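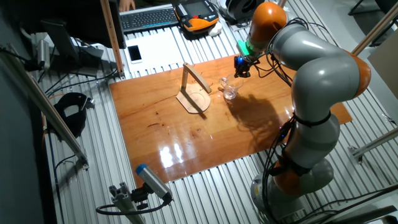

Merkach Mugs: data card

Last updated: Jul 14, 2023
Maintained by the Bernereo tabletop group
Current release: 2

Summary

Merkach Mugs is a set of short recordings of everyday mug handling on a tabletop. It covers glass and ceramic mugs with handles, a few kinds of wooden mug stand, and the boards they are set on. There are 962 recordings in this release. Of these, 290 use a clear glass mug.

Objects

Mugs: all have one handle. Clear glass is listed separately from ceramic in the index, as the two are usually wanted for different work.

Stands: light wood, with a round flat base, a post and a single horizontal arm. Older entries call this type "L stand" and newer ones "Lu stand". Both names mean the same thing.

Boards: reddish-brown wood with a glossy finish. The grain shows, and so do some dark spots and small stains. We did not refinish the boards between releases. Overhead light reflects off them.

Activities

hang: mug goes from the board to the stand
unhang: mug goes from the stand to the board
shift: mug is moved to another place on the board
level: mug holds a little clear liquid and is kept upright

Folder layout

index.csv has one line per recording
clips/ has the recordings, by activity
notes/ has plain text remarks on single items

Changes

Release 2 adds the level activity and fixes handle direction labels that were mirrored in the June files. Recording 1973 was listed under both hang and unhang. It is now under unhang only. Recording numbers are not consecutive.

Known problems

Clear mugs are hard to outline against the glossy board. Fill level was judged by eye and should not be used as a measurement. Paper, phones and keyboards at the back of the table are not labeled.

The index format follows the one used for Finetti, so the same reader script works for both.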